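Glutenfreie Mahlzeiten in einer Gemeinschaftsküche: Trennung der Arbeitsbereiche und Kennzeichnung

Kategorie: Ernährung und Unverträglichkeiten / Gemeinschaftsverpflegung

Verpflegung Kasholm

Sehr geehrte Damen und Herren,

unsere Einrichtung gibt im Monat 1330 Mittagessen aus. Seit Juni gehören zu den Gästen sechs Personen mit ärztlich festgestellter Zöliakie. Bisher wurden deren Mahlzeiten tiefgekühlt von einem Lieferanten bezogen und vor Ort lediglich erwärmt. Die Leitung beabsichtigt nun, die glutenfreien Speisen selbst herzustellen. Ein gesonderter Küchenraum steht nicht zur Verfügung. In derselben Küche werden täglich Brot geschnitten, Schnitzel paniert und Saucen mit Weizenmehl gebunden.
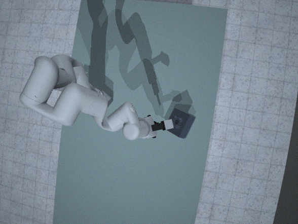

Wir bitten um Auskunft, unter welchen Voraussetzungen eine zeitliche Trennung der Arbeitsgänge anstelle einer räumlichen vertretbar ist. Unklar ist uns ferner, ob die Speisen auf dem Speiseplan als »glutenfrei« bezeichnet werden dürfen oder ob ein allgemeiner Hinweis auf die verwendeten Zutaten vorzuziehen ist. Für die Beschaffung zusätzlicher Geräte sind 3265 Euro eingeplant. Hinweise zur sinnvollen Reihenfolge der Anschaffungen nehmen wir gern entgegen.

Mit freundlichen Grüßen
Verpflegung Kasholm

Diätküche Briltberg

Sehr geehrte Verpflegung Kasholm,

eine zeitliche Trennung ist grundsätzlich möglich, sofern sie schriftlich festgelegt und täglich eingehalten wird. In unserem Haus beginnt die Zubereitung der glutenfreien Speisen um 6 Uhr, vor allen übrigen Arbeiten. Die Arbeitsflächen werden am Vorabend feucht gereinigt und am Morgen nochmals abgewischt. Mehl wird erst verarbeitet, wenn die glutenfreien Portionen abgedeckt und beschriftet sind. Mehlstaub bleibt längere Zeit in der Luft und setzt sich auch auf entfernteren Flächen ab, weshalb die umgekehrte Reihenfolge nicht zu empfehlen ist.

Die Bezeichnung »glutenfrei« setzt voraus, dass der Glutengehalt der verzehrfertigen Speise höchstens 20 Milligramm je Kilogramm beträgt. Die Auswahl geeigneter Zutaten allein genügt hierfür nicht. Auch der Eintrag während der Zubereitung und der Ausgabe ist zu berücksichtigen. Wir haben vor der Umstellung des Speiseplans Proben untersuchen lassen und raten zu einer vorherigen Rücksprache mit der zuständigen Lebensmittelüberwachung.

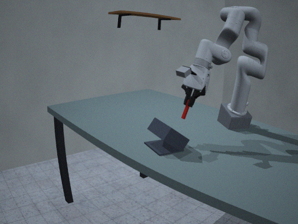 Roboterarm mit rotem Stab über einer blaugrünen Tischfläche

Hinsichtlich der Anschaffungen empfehlen wir folgende Rangfolge: zunächst ein eigenes Nudelsieb, Schneidbretter und Kochlöffel, danach Töpfe und Backbleche, zuletzt elektrische Kleingeräte. Siebe und Holzgeräte lassen sich nicht zuverlässig von Teigresten befreien und sollten keinesfalls gemeinsam genutzt werden. Dasselbe gilt für Toaster. Kochwasser und Frittierfett sind ebenfalls getrennt zu führen. Glatte Edelstahltöpfe können nach gründlicher Reinigung weiterverwendet werden, wodurch sich Ihr Ansatz vermutlich nicht vollständig erschöpft. 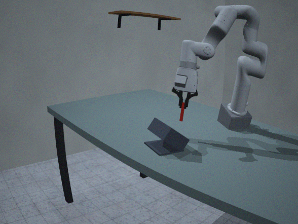

Für die Kennzeichnung der Geräte hat sich eine durchgehende Farbe bewährt, die in der übrigen Küche nicht vorkommt. Aufkleber lösen sich in der Spülmaschine und sind ungeeignet; vorzuziehen sind Griffe, die vom Hersteller eingefärbt wurden. Der Farbton sollte sich vom Untergrund so klar abheben wie der dünne rote Stab auf dem Bild von dem dunkel schiefergrauen Gegenstand darunter. Graue oder blasse Griffe werden bei der Rückgabe aus der Spülküche erfahrungsgemäß häufiger verwechselt. Die Aufbewahrung erfolgt bei uns in einem geschlossenen Schrank, oberhalb aller mehlhaltigen Vorräte.

Zu regeln ist außerdem die Vertretung. Bei uns sind stets 2 unterwiesene Kräfte je Schicht eingeteilt. Fällt eine davon aus, übernimmt die andere die gesamte Zubereitung; fallen beide aus, wird auf die tiefgekühlte Reserve zurückgegriffen.

Mit freundlichen Grüßen
Diätküche Briltberg

Karakaya

Kann man nicht einfach für alle glutenfrei kochen? Reis, Kartoffeln und Gemüse sind ohnehin glutenfrei, und Saucen lassen sich mit Maisstärke binden. Bei uns wird das an den meisten Tagen so gehandhabt. Auf Haferflocken achten, die gewöhnlichen sind oft mit Weizen verunreinigt.

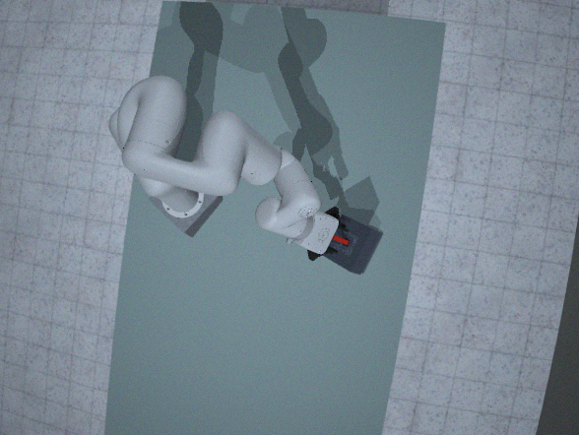

Weißer Roboterarm auf einem rechteckigen Tisch, von oben gesehen

Mensabetrieb Flosard

Ergänzend zu den vorstehenden Ausführungen ist auf die Essensausgabe hinzuweisen. Nach unserer Erfahrung entstehen Fehler vorwiegend dort, etwa wenn ein Schöpflöffel zwischen zwei Behältern gewechselt wird oder Brösel von einer benachbarten Platte herüberfallen. Wir geben die glutenfreien Portionen daher verschlossen und namentlich beschriftet aus. Eine Selbstbedienung ist für diese Gäste nicht vorgesehen.

Der Vorschlag, überwiegend glutenfreie Grundrezepte zu verwenden, ist zweckmäßig, entbindet jedoch nicht von der Prüfung der Zutatenlisten. Brühen, Gewürzmischungen und Sojasauce enthalten nicht selten Weizen oder Gerste. Bei jedem Wechsel des Lieferanten ist die Produktspezifikation neu anzufordern und zu den Unterlagen zu nehmen.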